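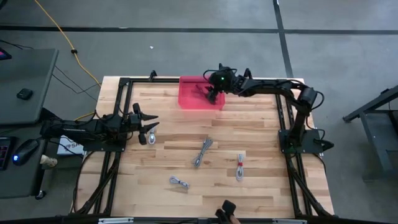

Grurevdale Automation Laboratory
Gripper Evaluation Working Group
Minutes of the July meeting

Present: Nomvula Ndlovu (chair), Saron Birhane, Kofi Tetteh, Ilari Kiiskinen
Apologies: Wubit Gashaw
Minutes taken by: Saron Birhane

The chair opened the meeting at 10:30.

1. Minutes of the previous meeting

The minutes were approved with one correction. Under item 4, the request for spare wrist cables should have been recorded under order number 1834. Mr. Tetteh confirmed that the order has been placed.

2. Two-arm cable sorting cell

Mr. Tetteh reported on the cell with the butcher-block table, where the two black arms are mounted on facing sides and the bundled cables are picked from the wood and placed in the translucent pink-red bin at the far edge. The trial is intended to decide between the pointed fingers now fitted and the padded fingers supplied by Certon.

The group noted that the right arm has to extend nearly parallel to the far edge to bring its fingers over the bin. Mr. Kiiskinen asked whether the bin should be moved toward the center of the table. Mr. Tetteh preferred to leave it in place until both finger sets have been run, so that the results can be compared. This was agreed.

Ms. Birhane asked that the orientation of each bundle be written on the trial sheet. Bundles lying diagonally and bundles lying nearly in line with the side rails call for different wrist angles, and the present sheet has no column for this. The bundle with the red tie is to be kept in the set as the reference item.

3. Results to date

With the pointed fingers, 12 of 13 picks in the first session were completed. In the remaining attempt the lower finger passed under the loop and the bundle was dropped before reaching the bin. The padded fingers have been fitted only once, for a reach check, and no figures were presented.

Mr. Kiiskinen stated that a single session was too small a basis for a recommendation to purchasing. The chair concurred and asked for 3 further sessions with each finger set, using the same bundles and the same operator.

4. Controller

Ms. Ndlovu reported that the trial license for the Ornov controller has been extended through the end of the comparison. Mr. Kiiskinen described a short delay between the close command and finger motion on the left arm. The right arm does not show it. He has exchanged the two wrist cables and the delay remained on the left, so the cables are considered cleared. He will next compare the gripper settings on both sides.

5. Wiring and floor

The chair drew attention to the loose cabling at the near corners of the table and to the thin black wires crossing the floor between the desk and the cell. These are to be covered or rerouted before visitors are admitted. Mr. Tetteh asked that enough slack be left at both elbows - the arms must still reach their full travel along the table.

6. Action items

Kofi Tetteh: schedule the remaining sessions; reroute floor wiring by Friday.
Saron Birhane: add orientation column to the trial sheet.
Ilari Kiiskinen: compare gripper settings, left and right.
Wubit Gashaw: obtain a written price from Certon for two sets of padded fingers (to be notified by the chair).

7. Other business

None.

The meeting closed at 11:25.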